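Provulside 布料整理示教数据集 说明

版本：0.3
更新日期：2019年11月3日
维护：Darkska 数据组

概述

本数据集收录手持夹爪示教片段，任务为在床面上抓取、展开和摆放布料，供模仿学习训练使用。采集在 Hedesby 工作间完成，夹爪上的相机随手移动，视角与部署时的腕部相机一致。当前版本共200个片段，每段不超过30秒，帧率为每秒15帧。

采集方法

操作员手持夹爪，从布料的一角或一边夹起，再按任务卡完成动作。布料的初始状态不作统一，可以平铺，也可以揉皱。录制时不清场，背景中的人员、工作台和设备照常保留，训练前是否裁剪由使用者决定。

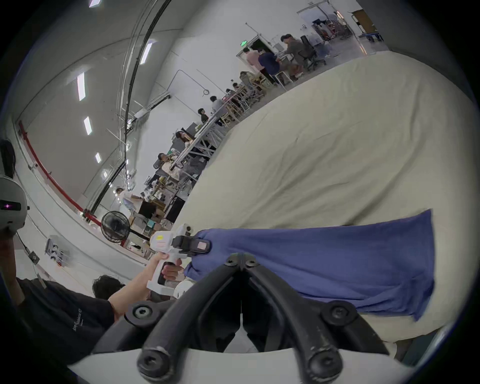 图1 手持夹爪夹住蓝色布料左角，布料置于米色床单上，下方为本机视角的黑色双指夹爪。

目录结构

episodes/ 每个片段一个子目录，含视频和夹爪开合量
poses/ 相机位姿，与视频逐帧对齐
tasks.csv 片段编号与任务名称对照表
splits/ 训练集与验证集划分，验证集为25个片段

已知问题

1. 4月采集的部分片段开合量零点有偏移，读取时请使用 Arai 工具包中的校正函数。
2. 布料遮挡指尖时，位姿可能出现短时跳变，相应帧在 poses/ 中标为无效。
3. 浅色布料与床单对比度低，分割标注误差较大。

使用限制

仅限研究用途。画面中可能出现工作人员，公开展示前须对人脸作模糊处理，不得用于身份识别。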